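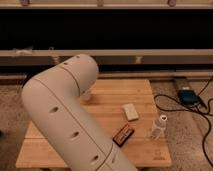 Solange Chisholm
Senior Lecturer in Consumer Studies, Rivness

4. What the label claims do not tell us

4.1 Shelf life as a sales figure

The case for printing two dates on bread rests on one assumption, that shoppers read them differently. We found little to support it. Of the 87 households in our Mthembu sample, 36 told us they treated "best by" and "use by" as the same instruction, and several of the rest gave answers that shifted between the first interview and the second. Bataineh has argued that this only shows a need for better wording. Perhaps it does. But the wording has been revised before, and each time the revision was greeted as the one that would settle the matter.

We are also doubtful about the way savings have been worked out. The usual method takes the amount of bread thrown away before a label change, subtracts the amount thrown away after it, and credits the label with the difference. Bread is cheap in some months and dear in others. Households go on vacation, children leave home, a freezer breaks. None of this appears in the Bunari figures, which compare a single week in April with a single week in the fall and treat whatever lies between them as noise.

The diary method has problems of its own. People who are asked to write down what they throw away tend to throw away less while they are writing. They may also write down less than they throw away, and a diary cannot tell us which. Our own diaries ran for 7 weeks, and entries thinned out so badly toward the end that we dropped the last 3 from the main tables. Readers who think we should have kept them will find them in the appendix, where they make the label look slightly better and the diaries look a good deal worse.

Figure 3.
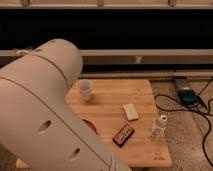
A further difficulty is the heel of the loaf. Some households counted it as waste, some as food, and a few fed it to the birds and entered it under neither. The Pendetico coding guide says that bread given to animals is "diverted," a word that flatters the result. If diverted bread is left out of the total, waste falls in any household with a bird feeder, whatever is printed on the bag. We coded it as discarded. Hadi Bataineh, who coded a share of the diaries independently, would have preferred a separate category, and we accept that his choice is defensible. It would not have rescued the headline claim.

4.2 Asking shoppers what they would do

Stated intention is weaker evidence still. Shown a mock label and asked whether it would change their habits, most people in the Mthembu interviews said yes. The same people said yes to a larger typeface, a colored band and a reminder to freeze half the loaf. It is hard to know what a "no" would have sounded like in that setting, with a polite interviewer waiting at the kitchen table. We report these answers for completeness and place no weight on them in Section 5, where only bread that was weighed is counted.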